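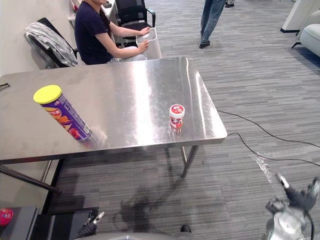

Search all topics Type your search here Search

Narrator changes in the middle of a series, should I continue?

Mercedes Rivadeneyra
December 16, 2019

Good evening to all. I have a doubt about a series of audiobooks and I hope that somebody who listens more than me can advise.

Since September I am listening to the Inspector Ferreira novels on Dastora. I listen when I iron and when I walk to my work, and also a little in bed with the sleep timer. The first three books are read by the same man. He has a low, tired voice and he never hurries, and for me he is now the inspector. When the inspector is angry this man speaks more quietly, and I like that very much.

Yesterday I started book four and it is another reader. He is not bad. He speaks clearly, and for me that is important because English is my third language. But he is younger, and he gives the sergeant a very strong accent which she did not have before. I stopped after the second chapter. I did not know who was speaking in the scene at the harbor, and I had to go back two times.

There are 9 books in total. I looked at the page of each one, but for the last ones the name of the narrator is not shown, only "unabridged." So my doubts are these. Does the first narrator come back later? If he does not, do you get used to the new one, or is it better to read books four and after on paper? And if I decide to stop, can I return book four when I have already listened to a part of it?

Thank you in advance for your patience with my English.

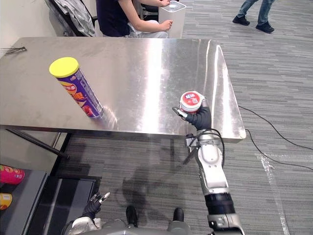

Marisol Tello

Hello Mercedes, I had the same problem with this same series, so I can answer most of it. The first narrator comes back in book six and he stays until the end. Books four and five are with the younger one. I believe the rights for those two were with a different publisher at the time, but I read this in a forum and I cannot promise it. For the voices, what helped me was to fix each person to one clear thing before starting. You know how you would find that tall purple can with the yellow lid on the steel table from the other side of a room, only by the lid. I did the same with the characters: the sergeant is the one who always asks a second question, the doctor is the one who says "well now," the brother never finishes a sentence. After this I did not need the accent to know who was talking.

I also changed the speed. The new reader is quicker than the old one, and when I put him a little slower, one step under normal, he sounded older and calmer. Two steps is too much, it becomes like a person who is falling asleep. You find the speed in Dastora under the small clock, next to the chapter list.

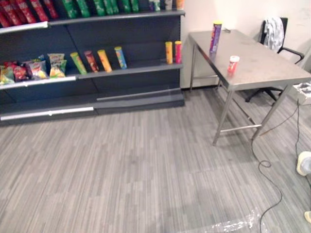 Please do not skip book four. The matter of the inspector's pension begins there, and in book seven it is very important who signed the letter. Book five you could read on paper without losing anything. I did it on paper myself, 491 pages in the edition from my library, and it took me nearly 3 weeks with the dictionary beside me. The plot is simple but there are many words for boats.

About the return, I did it once with another title. I had heard more than two hours and they accepted it and gave me the credit back. You must do it from the website. In the app I could not find the button. I do not know if there is a limit of how many you can return in one year, so I would keep it for a book that you truly cannot listen to.

sestex

i gave up at book 4 same reason. the paper books are better anyway. also if you use a stoveto speaker the low voices sound bad on it, try headphones

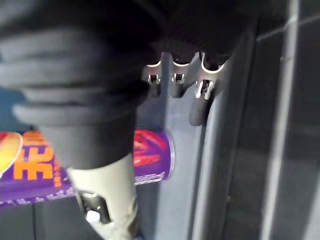
Mercedes Rivadeneyra

Marisol, thank you very much, this is exactly what I wanted to know. I tried the slower speed this morning while I was ironing and it is a big difference. I am now in chapter 5 and I understood the harbor scene without going back. The sergeant still sounds to me like a different woman, but I wrote your "second question" on a paper and it works.

I will not return the book. For book five I will ask at my library, and if they have it only in large print it is also good for me.

Sestex, I do not have this speaker, I use only the telephone in my apron pocket. With headphones I cannot hear the door.

One more small thing, if Marisol is still reading: the short story about the lighthouse keeper, do I listen to it before book six or after? On Dastora it has no number.

Marisol Tello

Before six. It is 40 minutes only and the first narrator reads it, so you will be happy. Do not read the summary on its page, because it tells you who is dead.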